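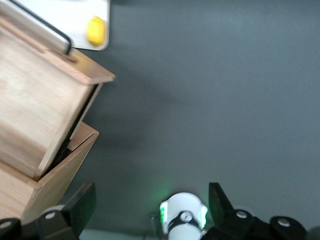
¿Por qué se hincha y se encoge la madera a lo largo del año?

Porque sus paredes celulares toman humedad del aire cuando este es húmedo y la devuelven cuando se seca; al tomarla se ensanchan y al perderla se estrechan, mucho más a lo ancho de la tabla que a lo largo.

Capítulo 3
La madera y el agua

Empieza aquí uno de los capítulos más bonitos del libro, y también uno de los que más disgustos ahorran en el taller. Quien haya peleado en febrero con un cajón que en verano no había manera de abrir ya conoce el fenómeno con las manos. Ahora vamos a entenderlo por dentro, ¡y les aseguro que después no volverán a mirar una puerta de la misma forma!

Un árbol vivo es, en buena parte, agua en movimiento. Sus células forman largos tubitos orientados en el sentido del tronco, y por ellos sube la savia bruta desde las raíces hacia la copa. Cuando el árbol se tala, esa agua queda dentro en dos lugares distintos. Una parte ocupa los huecos de las células, como el líquido de una pajita: la llamamos agua libre. La otra está unida a las propias paredes, metida entre las fibras de celulosa, y recibe el nombre de agua ligada.

Al secarse la madera se marcha primero el agua libre. La tabla pierde peso (a veces muchísimo), pero apenas cambia de tamaño. Llega entonces un momento clave, el punto de saturación de las fibras: los huecos se han vaciado y las paredes siguen empapadas. A partir de ahí empieza a salir el agua ligada, las fibras se acercan unas a otras y la pieza mengua. Todo lo que nos interesa en este capítulo ocurre por debajo de ese punto.

Tres direcciones, tres comportamientos

La madera no mengua igual en todos los sentidos. En la dirección longitudinal, la del tronco, el cambio es tan pequeño que casi siempre se desprecia. En la radial, que va de la médula a la corteza, ya se nota. Y en la tangencial, la que sigue los anillos de crecimiento, es mayor todavía: en muchas especies llega a ser 2 veces la radial. De esa diferencia nacen las tablas abarquilladas, las rajas que se abren en los discos de tronco y los agujeros taladrados redondos que con los años se vuelven ovalados.

Los ebanistas lo sabían siglos antes de que existiera el microscopio. Fíjense en una puerta antigua de cuarterones: el tablero central va suelto dentro de una ranura, sin cola, para que pueda ensancharse y estrecharse a su gusto mientras el bastidor mantiene la medida. ¡Es una solución preciosa!

Un caso para empezar

El 16 de enero de 2018, Habibur Mollah, carpintero del taller Angelovski, recibió la reclamación de un cliente de Skoken. Una mesa de comedor recién entregada se había abierto por el centro. El tablero era macizo, bien encolado y bien lijado. El problema estaba debajo: dos travesaños atornillados a fondo, perpendiculares a la veta, que no dejaban moverse a las tablas. La mesa había salido de un taller húmedo y había pasado el invierno junto a un radiador. Al querer encogerse y no poder, la madera cedió por donde menos resistía.

Mollah cambió los taladros redondos de los travesaños por ranuras alargadas, volvió a encolar la grieta y devolvió la mesa. Volveremos a este caso en el apartado 3.2, donde calcularemos cuánto juego necesitaba cada ranura.

Antes de seguir leyendo

Busquen en casa un mueble de madera maciza y localicen la veta. Anoten en el cuaderno en qué dirección esperan que se mueva y qué piezas podrían impedírselo. Guarden la respuesta, la necesitarán para la práctica de la página 185.

Términos nuevos: agua libre, agua ligada, punto de saturación de las fibras, contracción radial, contracción tangencial.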